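tanum-biman: control bimanual para objetos blandos

Módulo de planificación y control de agarre a dos manos. Recibe la máscara del objeto y publica consignas para ambos brazos.

Requisitos
Derine 2.1 o posterior, compilado con soporte de manos multidedo. El planificador Pometti se instala aparte.

Uso
tanum-biman run --tarea cojin --hz 221

Parámetros
sep_min: separación mínima entre palmas, en mm. Por defecto, 82.
t_cierre: tiempo de cierre de los dedos, en ms. Por defecto, 228.
espejo: si vale true, el brazo derecho replica la trayectoria del izquierdo.

Vista de cabeza
El detector usa solo esta cámara. Con el cojín azul claro entre ambas manos, parte del reposabrazos y de la mesa auxiliar queda oculta; la máscara debe excluir el sofá crema.

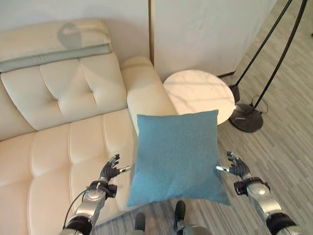

Problemas conocidos
Los pulgares plateados generan falsos bordes en la máscara. Subir umbral_borde a 21.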